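Spring Steel Project at Hutholm Shows Big Gains From a Second Peening Pass

Oct 7, 2019

The spring steel team at the Hutholm materials lab has finished its long fatigue study, and the results are good enough that people were passing the charts around in the hallway before the report was even printed. Coil springs that went through a second, gentler round of shot peening lasted far longer on the test rigs than springs that got the usual single pass. The steel was the same, the heat treatment was the same, and the furnace time didn't change by a minute.

If you haven't run into shot peening before, it's a pretty wonderful process. You throw small hard balls at a metal surface at high speed, and every hit leaves a tiny dent. The skin of the metal tries to spread out, the metal underneath holds it back, and you end up with a surface layer that is squeezed tight. Fatigue cracks like to start at the surface and they need tension to open up, so a squeezed skin makes life very hard for them. Spring makers have relied on this for generations.

The trouble is that a hard peening pass also roughs up the surface. Little folds and sharp-edged dents can act as starting points for the same cracks you were trying to stop. Ileana Ursu, who leads the project, has been bothered by that trade-off since her student days.

"You get this lovely deep layer of compression and then you pay some of it back in roughness," she said. "We wanted to keep the depth and clean up the top. So we peened again with much smaller shot at lower pressure, and we were very careful about it!"

The team tested 418 springs over 13 months, all wound from silicon-chromium wire supplied by Durnent, the wire mill down the valley. The mill drew the whole order from one heat, so the chemistry stayed the same from the first coil to the last. That took some doing on the mill's side, and Ursu's group is very grateful for it. Anyone who has tried to compare fatigue numbers across mixed batches will know why.

The springs were oil quenched and tempered together, then split into groups. One group was left as it came out of the furnace. One got the standard single pass. The others got a second pass with fine shot, with the air pressure and the exposure time changed from group to group. Horațiu Ghiță looked after the rigs, which ran day and night and stopped only to swap out broken springs or change the load.

The single-pass springs did just what the textbooks promise and easily beat the untreated ones. The two-pass springs then beat those, and by a margin that surprised even the optimists in the group. In the best set, only six springs broke before the planned stopping point. When the team cut those open, most of the cracks had started below the surface, at small oxide particles, well under the peened skin.

That last detail is the one the microscope people are most excited about. A crack that begins inside the wire, at a speck of oxide, tells you the surface is no longer the weak spot. Jaruwan Klinhom did the fracture work and has built up a beautiful set of images showing the round, pale "fish-eye" marks that form around those buried specks.

"I kept finding them, one after another," Klinhom said. "I started to look forward to broken springs, and I'm told that isn't the right attitude in a fatigue lab."

Her X-ray stress measurements fit the same story. The first pass puts the peak compression fairly deep. The second pass hardly touches that peak, but it raises the compression right at the surface, in the thin zone where the first pass tends to leave it lower. Surface roughness comes down as well.

There is a limit, and the team found it. When the second pass ran too long, the benefit shrank, and in the longest exposures a few springs did worse than the single-pass group. Klinhom's sections showed thin flakes and laps at the surface of those springs, the classic signs of overpeening. Ghiță thinks a shop could stay clear of this with the test strips it already uses, as long as the strips are run separately for the fine shot and not just once at the start of a shift.

Olteanu, a maker of industrial springs, has already set up a small trial line. Virgil Tănase runs the peening cell there and says the change was easier than he expected. The fine shot needs its own hopper and better sieving, and the dust collector filters fill up faster. Cycle time went up by around nine percent, which he is happy to live with on the heavily loaded parts. For light-duty springs he plans to stick with one pass.

The next step is corrosion. All of the tests so far were done in dry lab air, and plenty of springs spend their lives in salt spray, mud or soapy water, where a small pit can undo a lot of careful surface work. Blažena Hudec is joining the project to lead that part. She comes from Wurnico, where she worked on coatings for fasteners, and she wants to see whether the smoother two-pass surface takes zinc phosphate more evenly. She also wants to look at baking after coating. Too hot or too long in the oven and some of that hard-won compression will relax away, so the window has to be mapped out with care.

Cleaner steel is on the list too. With the cracks now starting at oxide specks, there should be more life to gain by shrinking those specks, and the mill has agreed to draw a trial order from a low-oxygen heat. The first coils are due later in October.

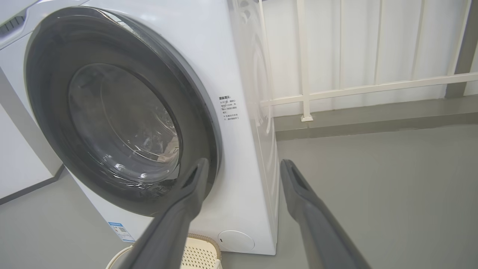
Ursu hopes to have the low-oxygen springs wound and peened before the corrosion rigs take over the floor space. The full report, with the load tables and all of Klinhom's fracture images, is available from the lab office on request, and the group would love to hear from other spring shops that have tried fine shot on their own wire.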